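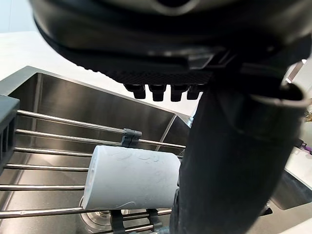
Last changed: Monday, July 14, 2025

Descaler again. Second round with the Parnus powder, on the kettle elements this time. I still don't believe the claim on the tub.

The leaflet says one scoop to 2 liters, leave overnight, scale "lifts away." Did that. Weighed the element dry before and after on the small balance. It lost 17 grams, which sounds great until you look at the control in plain white vinegar, same volume, same night. Can't tell the two apart by eye, and the balance drifts enough when the door is open that I wouldn't argue over the difference.

The Mekitz liquid is worse to judge. It foams a lot and foam looks like work being done. Rinsed it off and the crust at the bend was still there, hard enough to catch a fingernail. The supplier says our water is too cold. Last December they said it was too hard. Pick one.

Things I don't trust in my own numbers:
- elements weren't equally crusted to begin with
- tap water for the rinse, so some scale may be going straight back on
- the Parnus tub has been open since winter and had gone lumpy

Stirring: tried the Motora plate at 700 rpm for the last soak. Liquid went cloudy sooner. Could be faster dissolving, could be loose flakes getting knocked around. Filter it next time and weigh what's on the paper, otherwise this is just watching cloudy water.

Somebody wrote "works fine, reorder" on the cupboard sheet. Based on what? Please put the weights next to it or cross it out. I'm not signing for a bulk order of sachets on that.

Next: citric acid from the grocery store, same scoop, same soak, elements cut from one length of crusted pipe so they start out alike. Keep the balance door shut.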